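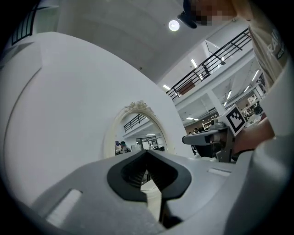
Most claims about materials reach us as adjectives, and adjectives are cheap. "High grip," "pro grade," "tough," "soft touch" - none of these has a unit, so none of them can be wrong. Take the two black pads with ridges on their inner faces, meeting in a V against the gray body. I can say they look thick and rubbery. I can't say how well they hold, how long the ridges last, or whether ridges do any good at all on a smooth surface. A sales page would tell you all three in one sentence. This week is about what that sentence would need behind it.

## Week 6: Reading a product claim

Bring the Grotden leaflet and the four-page Kyei test summary. If you only have time for one, read Kyei, and read the last page first. That's where the conditions are.

### What kind of claim is it?

Before arguing about whether a claim is true, work out whether it could be false. Some can't. "Designed with comfort in mind" reports on somebody's mind. "Up to twice the life" includes exactly the same life, and also less. "Helps reduce slipping" is satisfied by any reduction, however small, under any conditions the maker likes.

A claim you can test has a quantity, a comparison and a condition. Grotden says its shoe sole "grips better in the wet." Better than what? The leaflet's chart has a second bar, labeled "standard sole." I wrote to ask what the standard sole was and got a polite reply with a discount code in it.

### The ridge problem

People trust texture. Show them two soles and they will pick the one with the deeper pattern, and I would too if I wasn't thinking. The usual explanation is that grooves "bite." Sometimes they do. On mud or gravel there is something to bite. On a wet road a groove gives water somewhere to go. On a clean, dry, hard surface, cutting grooves takes rubber out of contact, and a smooth face can do as well or better. Racing tires for dry tracks are smooth for a reason.

So the same pattern can be a help, a waste or a drawback, depending on what it is pressed against. When a page says "ridged for extra grip" and names no surface, it hasn't told you anything yet.

Color gets the same treatment. Black rubber is often black from a filler that also toughens it, but other dark materials are just dyed. You can't tell which from a photograph, and the people who take product photographs know that.

### Kyei: a better than average bad report

I don't want to be unfair to this one. It gives a method, which puts it ahead of most of the pile. Samples of the Endex compound were rubbed against a steel plate for 400 hours, and wear was measured by weight lost. Fine so far.

Now the trouble:

- Steel plate. The product is sold for use on concrete steps.
- One room temperature throughout. Rubber stiffens in the cold, and steps are outdoors.
- Weight lost says how much material went. It doesn't say how much grip went with it, and the headline is about grip.
- Samples "not meeting the visual standard" were removed before the test. How many? No figure given.

The last one bothers me most. If you throw out the poor samples at the start, you have tested your sorting, and the customer doesn't get the sorted ones.

### The happy customer survey

Fivurgate mailed a form to 1,745 buyers of its jar opener and says 1,658 sent it back. I have run mail surveys. I have never had a return rate like that and neither has Heriberto Urrego, who has been at it longer than me. There may be a dull explanation - perhaps the form doubled as the warranty card, or came with a refund. In either case the buyers were filling it in to get something, and a person who wants something tends to tick "very satisfied."

Compare the hand strength study in the reader. Only 42 people, all of them watched while they opened the same jars with and without the tool, in mixed order. Small, yes. I'd still take it over the survey. A big pile of weak evidence is mostly a big pile.

Tatsuya Kaneko argued in section last Friday that the survey at least tells us the opener isn't hated. I'll give him half of that. It tells us the people who answered didn't say so on a form with the maker's name at the top.

### For next time

1. Pick one object you own that was sold to you on grip, strength or wear. Copy out the claim word for word. No paraphrase, since the weasel words are the part we want.
2. Underline the quantity, the comparison and the condition. Leave a blank where one is missing.
3. Write the cheapest test that could show the claim to be false. Kitchen equipment only.
4. Say what result would change your mind *before* you run it. If you run it first and write this part afterward, I can usually tell.

One page, typed. "The reviews were good" is not a source, and a star rating counts as a review. The longer version of this exercise comes back in May as part of the final paper, so keep your notes and keep the packaging.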